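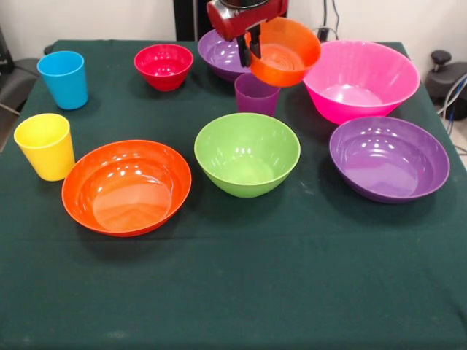
11/25/19. Sorting cell on the arm for the full shift, with me on the log and one person from the returns bench as second. The schedule in Pradora had us down for mixed bowls and cups, presented spread out on the green cloth, no stacks. Clearance is still the number I argue about. With the orange bowl up in the gripper, its lower edge was just above the rim of the purple cup, and the large pink bowl was right up against its other side. A person doing the same pick would tilt the wrist and go around without thinking. The arm takes whatever path it has been given, so the spacing has to be right before the pick starts, and the spacing is set by us. I wrote this up as a presentation issue and left the gripper settings alone.

Log total for the shift was 1,396 picks attempted. The same cell in its best shift of October did 1,433, but that was single-type lots, mostly cups, and I don't consider the two comparable. Monthly sheet puts them in the same column anyway. Asked for a separate line for mixed lots. Was told to raise it with Sturndale, since the sheet format is theirs.

Interventions: 141. I define an intervention as any time a hand enters the work area while the cell is in auto hold. The old definition only counted full stops, which gave a nicer figure and hid most of the work. Causes, in the order they cost us time:

Cup tipped, needs righting before the next cycle.
Bowl shifted under its neighbor, rim not reachable.
Glare off the overhead lights, bowl interior read as an object.
Grip closed on nothing, cycle repeats until someone acknowledges.

The glare one is fixable. The glossy bowls throw small white spots on the inside wall, and the shallow ones are worse because the flat bottom reflects too. Plasier suggested a diffuser over the lights. Facilities wants a drawing first. I can do the drawing tomorrow if I get half an hour without the acknowledge tone going.

Second item is the job itself. Before the cell, the bench was four people, each handling pieces continuously, and you checked for cracks and cloudy spots as part of picking the thing up. Your thumb went around the rim. That check was never written down as a task because it took no separate time. Now the arm does the handling and the check has to be a step of its own, at the outfeed, on pieces you haven't touched until then. It takes longer per piece and it feels like doing the job twice. I timed it in October and sent the numbers up. The staffing plan still shows zero minutes for it.

What has improved, for the record: wrist complaints are down on both shifts, and the person on the bench can leave it for a drink of water without the infeed backing up. I would not want to go back to the old pace on the large bowls. My right hand is better than it was in spring. The noise is about the same.

What has gotten worse is the kind of tired. Handling was tiring in the arms. Monitoring is tiring in a way that I have trouble putting in a report – you stand there for long stretches with nothing to do, and then you have a few seconds to decide whether to step in. By the sixth hour I acknowledge things I should have looked at. I caught myself doing it twice today and logged both.

Recovery procedure, section on tipped cups, is where the second shift and I disagree. A cup on its side can rest close against a bowl, as the purple one does with the small orange bowl, and then there is very little room for fingers on that side. The written procedure says stand the cup up in place. I say lift the bowl out first, right the cup, then put the bowl back with a gap. Slower by a few seconds, fewer repeats. The draft change has been open since October.

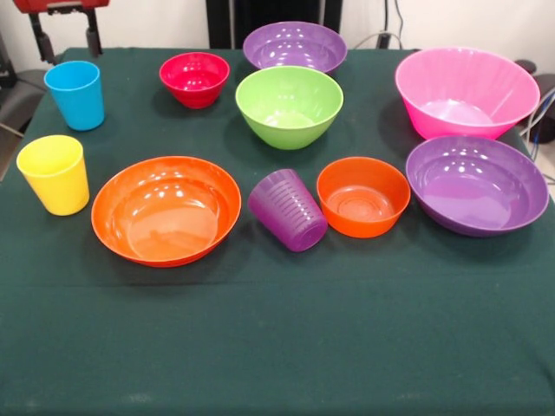 Second shift's answer, left in the handover book, is that the procedure shouldn't have a person in it at all. Their position is that every time we right a cup by hand we take a fault away from Cârstea, who integrated the cell and are supposed to be fixing it, and that as long as we keep the count moving the problem will look solved from upstairs. They would let it stop, leave it stopped, and log the minutes. They also point out that "assisted" appears nowhere in the contract.

I don't agree with the stopping part. The infeed does not stop when the cell does, and the pieces end up on the bench, which means on whoever is at the bench. But the point about the count is correct and I have no good reply to it. 141 interventions went into that total and the total does not show them. Proposed a compromise in the book: right the cup, log it under a separate code, send the code list to Cârstea weekly along with the totals. No answer yet.

Training hours. The plan allows 324 for the year across both shifts and we have used most of it on the control panel. Very little went to the people who will do outfeed inspection, and two of them have never seen the cell in auto. I put in a request to move what remains. Somebody will want a form for that.

To do:
Drawing for the diffuser.
Separate line for mixed lots, write to Sturndale.
New fault code for tipped cups, ask if Pradora can take it as free text.
Minimum gap for the purple cup. Current sheet gives one value for all cups and it is too small.
Stool for the outfeed – third request.

Ended the log on time. Handover took longer than it should have.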